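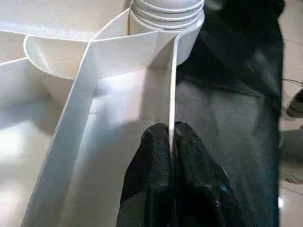

Reviews > Grippers & End Effectors

Skarkari two-finger gripper with soft pads, after a spring of daily use

I have been meaning to write this one up since April, and every time I sat down to do it I ended up going back to the bench to try one more thing, so please forgive the length. I came to the Skarkari from the Grollard parallel gripper, which I liked very much and still keep on a shelf within reach, and most of what follows is really a comparison between the two.

The first thing you notice is the fingers. They're big! The Grollard has slim bare tips that get into narrow places without any fuss, and I worried that these chunky black ones would be hopeless on anything with walls close together. My favorite test piece is a white divided tray with thin partitions, because a thin upright edge is such a mean thing to ask a gripper to hold. You have to come down straight over it, close evenly from both sides, and not shove the whole tray sideways while you do it. With the wrist camera looking down between the fingers you get a lovely clear look at the moment they meet the wall, black on white, and I've come to depend on that view far more than on the numbers in the controller window.

Over the spring I logged 1,193 grasps on edges and rims of one sort or another, and 1,026 of them held through the lift on the first try. I ran a shorter set of 300 with the Grollard before I swapped it out, and it did fine on the straight walls but slid off curved rims more than I would have liked. The textured surface on the Skarkari fingers helps a great deal there. It has a little give to it, and if you come in slightly crooked it tends to settle against the edge and stay put.

Now for the grumbles (there are always a few). The width of the fingers does cost you some visibility. Once they're closed on something thin, all you get between them is a sliver of it, and if you want to check how deep the grip is you have to back off and look again. I ended up tilting my camera mount a few degrees, which was fiddly, and the screws supplied with the Lougher bracket are too short for the job. Buy longer ones before you start. White plastic is also a bit of a trial for the camera. Soft light from one side gives you enough shadow to pick out the walls, but turn on a strong overhead lamp and the whole tray washes out into one pale blob.

A word on control. I run mine through the Jasasus box, and setup took me a long evening with a pot of coffee, mostly because the force setting is buried two menus down and goes back to the default whenever you cut the power. Write your value on a bit of tape and stick it to the lid! Once it's set, closing is smooth and pleasantly quiet, and I haven't cracked a partition yet.

I paid 506 dollars for the gripper with one pair of fingers. Spare pads are extra, and I'd order a set right away, as mine took several weeks to come.

Would I buy it again? Yes, for edges, rims and anything a bit slippery. For small screws and pins I still reach for the Grollard.

Four stars out of five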